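Blackburn Lab at Odusby Institute Shows a Faster Way to Teach Sorting Arms New Objects

ODUSBY, September 6, 2018 - Researchers in the Blackburn Lab have taught a pair of robot arms to sort light tabletop trash using far fewer demonstrations than the group needed before. The method, called Sivton, lets a policy trained on one kind of object carry most of what it knows over to the next kind, even when the next kind has no fixed shape at all.

The lab's earlier system, Drosach, learned each object from scratch. It needed 2,978 human demonstrations to reach a level the team was happy with. Sivton got to the same level with 1,566, and it did so on the same hardware, the same table and the same set of objects.

"We were hoping to save a few hundred, and we'd have been glad to get them," said Alfie Ellwood, who leads the project. "When the July runs came back I made everyone check the logs again, and then we checked them once more after lunch!" 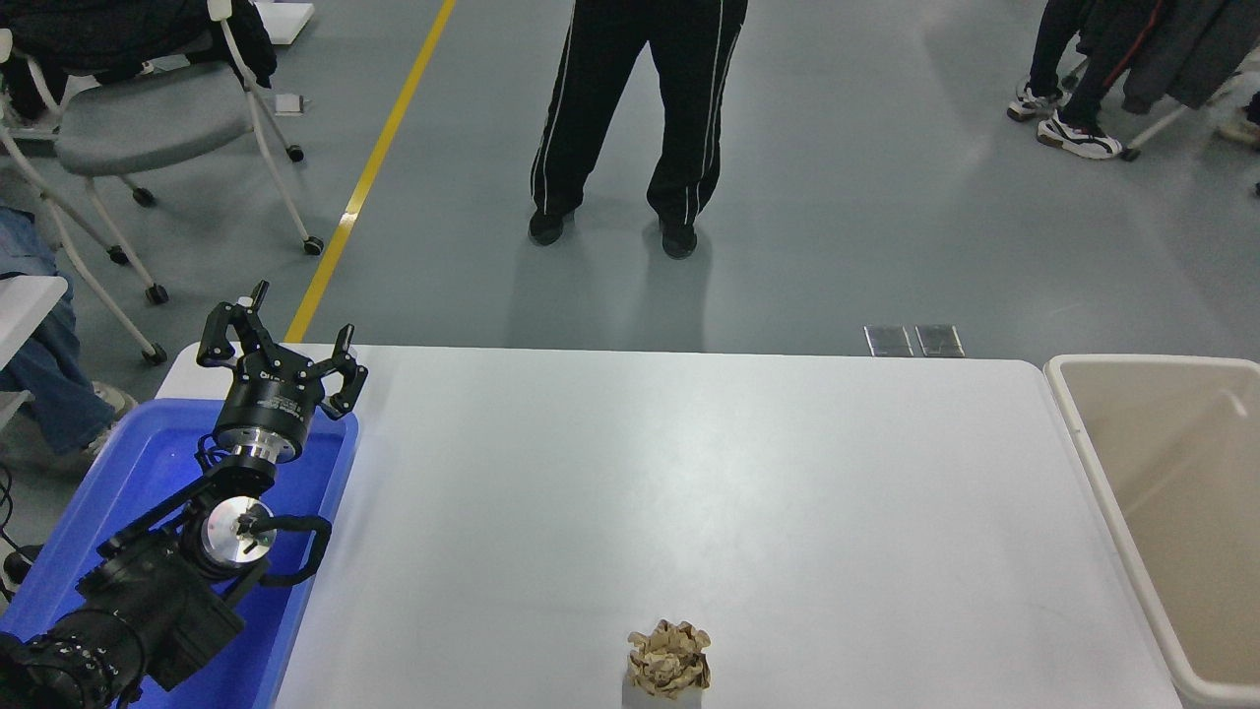
Sivton splits each demonstration into two parts. The first covers the approach, meaning how an arm moves from its starting pose to a spot near the object. The second covers the grasp itself. Approaches turn out to look very much alike from one object to the next, so the system learns them once and shares them. Only the grasp has to be learned fresh, and that part of a recording is short.

The shared approach also made the arms calmer. Under Drosach, an arm would sometimes hover and change its mind several times over a shape it hadn't met. Sivton commits sooner, and when it misses it backs off and tries from a new angle.

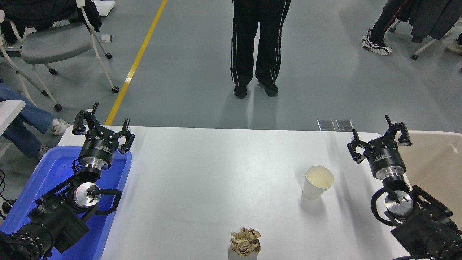

Choosing the objects took the team longer than expected. They wanted things that people really throw away, and they wanted some that would be a pain to model. A paper cup has a rim and a side, so there are only so many sensible ways to take hold of it. A crumpled ball of brown paper is another matter, with folds pointing every which way, and no two balls alike. The lab spent most of the summer on that one pairing, and the people recording demonstrations got very good at wadding up paper.

To test the method, the team ran 600 trials with objects that had been left out of training. Every trial was recorded from start to finish, including the ones that went wrong, and the full set will be released with the code. Ellwood said the failures are his favorite part of the collection - they show plainly where the grasp model is guessing.
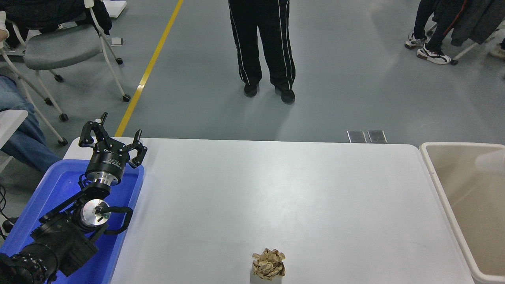 There is plenty left to do. Flattened paper is still hard for the system, and so is anything that rolls when touched. The next version will add nine new object types, among them bottle caps and plastic film, and will look at letting the two arms hand things to each other.

The Sivton code, the trial recordings and a short technical report will be free to download from the Blackburn Lab's project page. Groups that would like to try the method on their own arms are warmly invited to write to the lab, and the team would love to hear about objects that break it.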